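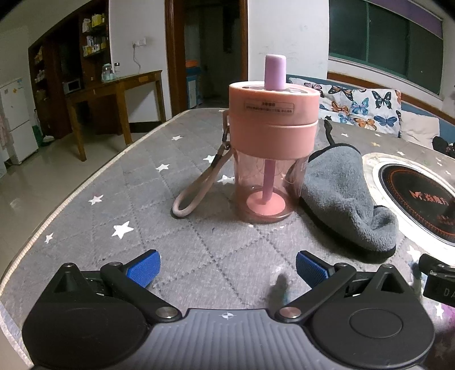
Pink tumbler with straw lid and clip-on strap, on a quilted table cover beside the cooker.

Straw Tumblers and the Table Cooker: Frequently Asked Questions
Landeg Kitchen Notes. Prepared by Emrys Parry. Revised December 2022.

Can I put hot drinks in a straw tumbler?

Not unless the maker's instructions say so. Single-wall plastic and double-wall plastic behave differently, and you can't tell which you have by colour. Hot liquid drawn through a straw also reaches the mouth without cooling, so a cup rated for heat can still scald.

There is a small label on the lid. Should I peel it off?

Read it first. Labels on new tumblers may carry the material, the capacity or washing directions. Copy down anything useful, then remove the label before the first wash. Warm water and dish soap will soften most adhesives. Residue comes off with a little cooking oil on a cloth, followed by soap. Do not use acetone, which clouds many clear plastics.

How do I clean the straw?

Pull it out of the lid and run a straw brush through from both ends. Rinse until the water runs clear and stand it upright to dry. A straw left in a closed cup overnight will start to smell, particularly after milk or juice.

Does the strap come off?

Straps fastened with a metal clasp unclip. Take the strap off before washing the cup. Braided cord holds water for a long time and metal fittings may rust if they stay damp. Hand wash the strap, press it in a towel and hang it up.

Where should the strap go when the cup is on the table?

Unclip it, or lay the slack behind the cup. A loop lying out across the table catches on sleeves, and a full tumbler is tall enough to go over easily. On a table with a built-in cooker, keep the strap on the side away from the glass.

How far from an induction cooker should plastic be kept?

Our rule is one full arm's length while the cooker is on and until the glass has cooled. Induction heats the pan directly, but the pan heats the glass in return. The surface can soften plastic after the power is off. If your model has a residual heat indicator, wait for it to go out.

Can I put cookware straight onto a quilted table cover?

Only when cool. Quilting is padding and should not be treated as a trivet. Polyester filling can melt under a pot straight off the boil, and the damage often shows first on the underside. Use a cork or silicone mat.

The cover keeps creeping over the edge of the cooker. What should I do?

Trim or fold it so that the metal rim stays fully exposed. Fabric over the rim can get under a pan, and on some built-in units it may also restrict ventilation. Folded edges can be held with double-sided fabric tape, or stitched if you wash the cover often.

Is a fleece mitt suitable for hot pots?

Check the tag. Fleece is often synthetic, and its heat resistance depends on the lining. An unmarked mitt is fine for warm lids and bowls. For oven trays, use one with a stated rating of at least 200 °C. Never use any mitt wet. Water conducts heat through the padding quickly.

Should the mitt stay on the table?

Within reach of the cooker is sensible, on the glass is not. If the mitt has a hanging loop, a hook at the table end keeps it clear of spills.

How often should the table cover be washed?

Weekly in regular use, in cold water on a gentle cycle. Shake out crumbs first. Tumble drying on high flattens the quilting and may shrink the cover unevenly.

My tumbler leaks when it tips. Is it faulty?

Probably not. Most straw lids are made to resist splashes and will leak on their side. Check that any gasket is seated and the lid is fully turned. To test it, add 100 mL of water and tilt the cup over the sink.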